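Does a vegetable basket make you eat more vegetables?

17 July 2023

I have been told, by more than one magazine, that the trouble with my kitchen is the fridge drawer. Put your veg where you can see it, they say, and you'll cook it. I have my doubts. I could see the exercise bike perfectly well for 3 years.

Still, I bought a basket. Oval, woven, a loop handle at each end, from the Flotness shop in Mollalthorpe, where they had over 62 kinds and a leaflet about "the living larder". The leaflet says wicker lets produce breathe. So does a shelf, I'd have thought.

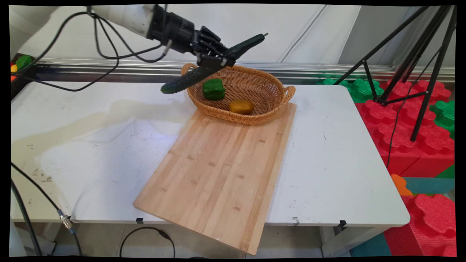
Wicker basket, long green vegetable.
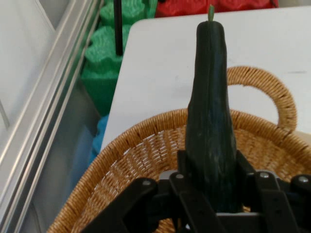 Potatoes I will grant them. They want air, though they also want the dark, and an open basket on a white table is a funny way of going about that. Peppers last me a few days out on the side before they start to wrinkle. As for anything long and green, it never fits — it either lies across the top of everything else or pokes out over the rim, and whatever is underneath gets forgotten, exactly as it did in the drawer.

The bamboo board is older, an Estwood one, and I have fewer complaints. It marks, whatever the label said, and it's too long to sit straight on a small table without being in the way. But it gets used every day, which I can't say for most things I've been talked into.

I'll give the basket until the end of July. So far I have eaten the same amount of veg as before, and wiped up rather more bits of wicker.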